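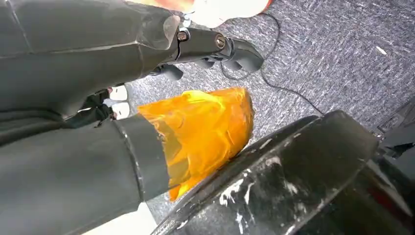 Suelo de moqueta, el protagonista de esta guía.

Cómo devolver la vida a una moqueta apagada en una tarde

¡Me encantan las moquetas! Ya sé que mucha gente las arranca en cuanto se muda, pero con un poco de mimo pueden durar muchísimos años, y pisarlas descalzo en febrero es una maravilla. Este método lo aprendí de Busisiwe Mthembu cuando compartíamos piso en Fundcombe, y lo he ido retocando desde entonces.

Qué necesitas

Una aspiradora con el cepillo bien limpio
Bicarbonato (100 gramos por metro cuadrado me parece demasiado, con la mitad sobra)
Un pulverizador
Vinagre blanco y agua
Paños blancos de algodón
Una cuchara vieja

Paso 1. Aspirar de verdad

Pasa la aspiradora muy despacio, primero a lo largo de la habitación y luego a lo ancho. Cambiar de dirección levanta el pelo y saca polvo que parecía no estar. Si hay muebles ligeros, apártalos antes - las marcas de las patas las veremos al final.

Paso 2. Probar en un rincón

Mezcla una parte de vinagre con cuatro de agua y pulveriza un poquito detrás de una puerta. Espera 17 minutos (yo pongo el temporizador y me preparo un té) y aprieta con un paño blanco. Si el paño sale con color, para aquí y consulta con una tintorería. Con la lana pura ve siempre con cuidado y no la empapes.

Paso 3. Las manchas, una a una

Retira lo sólido con la cuchara, humedece la mancha y presiona con el paño desde el borde hacia el centro. ¡Sin frotar! Frotar abre la fibra y deja un cerco peludo que ya no se va. Repite con una zona limpia del paño hasta que no salga nada más, y termina con agua sola.

Paso 4. El bicarbonato

Cuando todo esté seco al tacto, espolvorea una capa fina con un colador de cocina y déjala toda la noche. Por la mañana, aspira dos veces. Si el filtro es de los finos, límpialo después, porque se atasca enseguida.

Paso 5. Las marcas de los muebles

Mi parte favorita: pon un cubito de hielo en cada hueco, deja que se derrita, seca el exceso y levanta el pelo con la cuchara. En una moqueta de bucle tarda un poco más y a veces hace falta repetir al día siguiente.

Cada cuánto hacerlo

En el pasillo, yo lo repito cada siete semanas. En el dormitorio basta con dos veces al año, y las manchas nuevas se tratan en el momento, con un paño seco antes que nada.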